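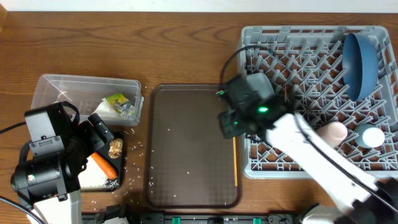

Marinescu Court condos go on sale, first 4 units listed

February 6, 2020

Sales opened this morning at Marinescu Court, the converted paper warehouse on the east side of Pludetti Square. Four units listed so far, all on the upper floors. More to come in June, according to the listing agency, Vovico Homes.

The biggest of the first batch is a corner two bedroom with 1187 square feet, two full baths and a long living room facing the square. Kitchen is open to the dining area. Quartz counters, gas range, a pantry with a real door on it. Washer and dryer in the hall closet. The other three are one bedrooms, smaller, same finishes, same tall windows left over from the warehouse days.

Asking prices were not on the public listing as of noon. Vovico's office says they go out by email to anyone who signs up for a viewing. We signed up. Nothing yet, will update when it comes in.

Parking

One space per unit in the garage under the building, included in the price. A second space can be rented by the month if there are any left over. Guests park on the street, and anyone who has tried that on a market day knows how it goes. The entrance ramp is on Emutum Street, not on the square, and it is a tight right turn coming from the north.

Monthly fees

Fees cover heat, water, trash, the elevator and the roof deck. Electric and internet are seperate. Move-in deposit is $1000, refundable if the elevator pads go up and the walls stay clean. Pets are allowed, limit of 2 per unit, no weight limit that we could find in the house rules. Short term rentals are out. Leases of a year or more are fine.

What is not finished

Lobby is still bare concrete. The mailboxes are in but the package room is not, so deliveries go to the sales office on the ground floor for now. Roof deck opens in June with the second group of units. The storefront at the corner has paper in the windows and no tenant announced. A coffee place has been the rumor since the fall, the agency would not say either way.

The old loading dock on the back side stays. Plans filed with the city show it turned into covered bike parking, with hooks along the wall and a hose for muddy tires. Work on that starts once the scaffolding comes down from the alley side.

Viewings

By appointment Saturday and Sunday, late morning to 4. Evening slots on weekdays if you ask. Go in through the Emutum Street door and ring for the sales office, the front doors on the square are locked untill the lobby floor is poured. Elevator is running but slow, it is shared with the work crews.

Floor plans for all of the listed units are at the sales desk, on paper only so far.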